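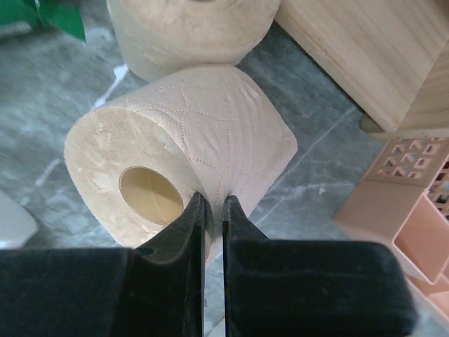

5.2 Tidying small household things

I'll admit I had this section half written in my head before we ran anything. Tidying was supposed to be the easy part of the Cotico chore set. Folding was going to be ugly (it was, see 5.4), and the drawer tasks had already eaten most of our September, so picking up a roll of toilet paper and putting it somewhere sensible felt like a day off. I even told Charalambos Karras we could skip the pilot runs. He ran them anyway, and I owe him a coffee!

Out of 938 logged grasp attempts in the tidying block, 294 involved a paper roll of one kind or another. That's a lot of toilet paper for one paper, and I'd have liked a more even spread, but rolls kept producing failures we wanted to look at again, so we kept going back to them. All of the attempts used the same two-finger Drelmont gripper and the Lundby planner with its stock settings. We didn't tune anything per object. If you're going to ask whether a machine can do chores yet, I think you have to ask about the machine as it comes out of the box, the way you'd ask about a vacuum cleaner.

A bare roll on its side looks friendly. It's round, it's soft, and it has a nice obvious hole in the end. The planner loves that hole. Given half a chance it goes for a pinch on the paper close to the core, with one finger inside and one outside, and on a firm roll that works well. On a softer one the outer layers slide over the inner ones and the thing telescopes, and then you have a cone. A cone does not go back on a shelf. The other approach, straddling the whole roll from above, is much kinder to the paper but needs clear space on both sides, and in a real home there's usually another roll or a plastic organizer sitting exactly where the second finger wants to be.

We ran 100 trials with a neighbor object touching the roll and 100 with the roll standing clear, same start poses, same lighting. I won't repeat the whole table from the appendix, but the short version is that the clear rolls were nearly boring and the crowded ones were where we lost our afternoons. Most of the crowded failures weren't drops. The arm would nudge the neighbor, the roll would start to move, and the planner would close on the place where the roll used to be. A person does that nudge too, only with a second hand ready.

Cloth next to a rigid thing caused a related kind of trouble, and I want to spend a moment on it, as it changed how we score the task. Patterned fabric on a veined stone top gives the segmenter a hard time. It will happily find an edge in

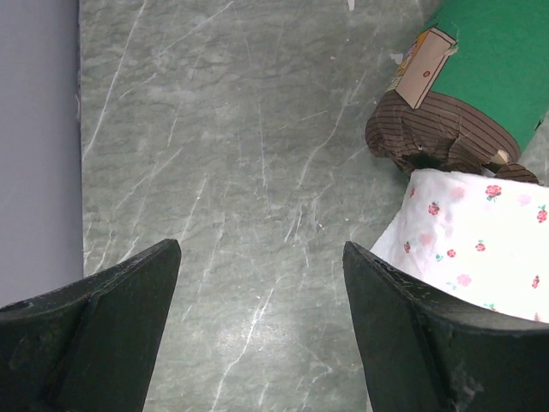
the veins of the stone and then plan a grasp on it, closing on bare tabletop with great confidence. Our first scoring sheet called this a miss. Charalambos argued that it should count as a perception error and be kept apart from real misses, where the fingers reach the right thing and fail to hold it. He was right, and we rescored everything. If you've read the earlier Tsakiris report, please note that its numbers use the old sheet and can't be compared with ours.

Wrapped rolls were the last group, and my favorite. Printed film is shiny, so the depth reading comes and goes, and a torn wrapper leaves a loose flap that the planner treats as part of the object. Sometimes that flap stretched the estimated length enough to shift the grasp center off the roll's middle, and the roll tipped on the way up. We tried trimming the estimate with a simple curvature check. It helped on half-opened packs and did nothing for fully wrapped ones, where crinkles in the film were the bigger headache.
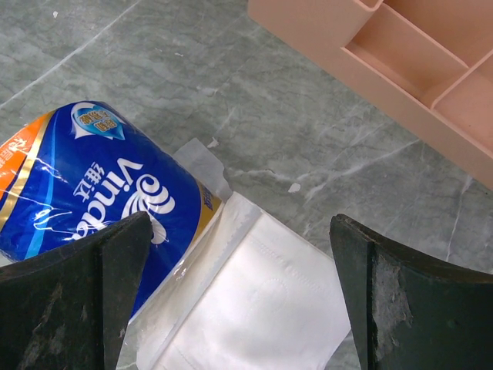

Figure 6. Partly unwrapped roll (blue Vinda wrapper) between the gripper fingers, with the loose clear film at the opened end. A pink organizer is at upper right.

So can it tidy? With space around the object and no loose plastic, I'd let it loose in my own bathroom. With a normal person's clutter I'd stay in the room. The planner needs to re-check where the object is after first contact, and the stock version looks only once, before the reach. We added a second look for the shelf tasks, and those results are in 5.3.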